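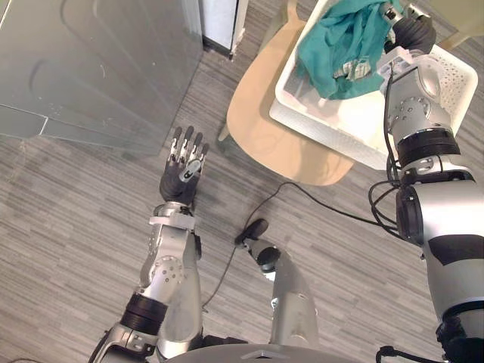
The planner should have given up by now, was the first comment on this morning's log, and I had to agree. Giving up is a feature. We wrote it in July and were very proud of it.

March 23, 2026. Basket pull, right arm, Modgate branch.

What happens: right gripper closes on the rim, Rerno reports a grasp, and the whole-body planner then spends 700 ms deciding what the left hand should do. The left hand has no job in this task. The planner considers this an open question and tries out postures for it, one after another, with the fingers up, like somebody waiting to be called on.

Cause, as far as I can tell: the left arm's rest posture is a soft cost and I set the weight to 5. The manipulability term sits at 50. Guess who wins. I'd love to blame Hidow for this but the config has my initials on it.

Changes:

- rest weight for the idle arm up to 50, manipulability on that side off
- idle arm dropped from the replan trigger, so a twitch over there no longer restarts everything
- planner timeout is now read from the file. It was being read from a default. The file was decorative.

Perception still merges basket and chair seat into one object if the rim mask is thin. The collision checker then believes the gripper is holding the furniture and plans very respectfully. Pintér's segmentation head splits them properly but adds 2 frames of lag, and I don't want that in the loop while the arm is loaded. Could run it once before the grasp and freeze the result. Ugly. Probably doing it.

The cloth stays out of the collision model. Tried a convex hull for it and the checker flagged the basket as colliding with its own contents.

Next: rerun with the new weights, same start pose, and diff the logs before touching anything else. Merge to Modgate only if the left arm stays put.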